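Artificial turf: smell and standing water after installation in dog run
3 min read

Status: Closed
Product: Punden turf, short pile, with Kuzmenko drainage underlay
Opened by: Yevdokiia Hladun
Handled by: Rostyslav Tkachuk, Presholm support

Reported problem

Customer had 200 square feet of Punden laid in a side yard in June for two dogs. By July there was a strong urine smell in the mornings, worst along the fence. After rain, water sits on the surface in the same spot for hours. She hoses the area every evening and has tried vinegar and water twice. The smell goes away for a day and comes back.

First reply (Rostyslav)

Asked for the slope of the yard, what is under the turf, and which infill was used. Also asked her to stop using vinegar for now so we could tell what was doing what.

Customer reply

The installer put down crushed stone, then the underlay, then the turf. Infill is plain silica sand. She does not know the slope, but the ground runs toward the fence. She pulled up a corner by the gate and the stone there looked clean and drained fine.

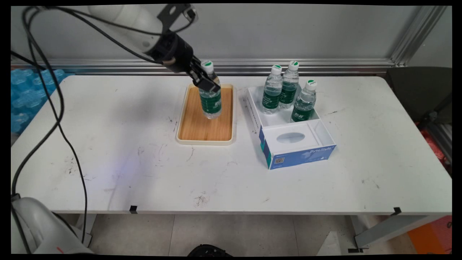 Second reply (Rostyslav)

The gate corner is the high end, so it would look fine either way. Asked her to lift the edge along the fence and pour a bucket of water straight onto the stone, with the turf folded back. If it drains slowly there, the base is the problem. If it drains fast, look at the underlay.

Customer reply, 7:40 p.m.

Water went through the stone right away. With the underlay back in place it pooled. She noticed the underlay along the fence has the bumps facing up. By the gate they face down.

Finding

One strip of Kuzmenko was laid upside down. The cups hold water and urine in place instead of letting them run off below. Plain sand made it worse - it does nothing for odor and had packed into the cups.

Fix

1. Lift turf along the fence and remove the strip.
2. Rinse the strip and the stone. Let both dry.
3. Relay the strip with the bumps down and tape the seam.
4. Brush out the old sand in that section and refill with zeolite.
5. Apply Puller enzyme cleaner, leave it 19 minutes, rinse well.

Follow-up

Installer came back and did steps 1 to 4 at no charge. Customer did the cleaner herself. No pooling after the next two storms. Slight smell on hot afternoons near the gate, where the old sand is still in. She plans to change that part in the fall and will open a new ticket if she needs help with quantities.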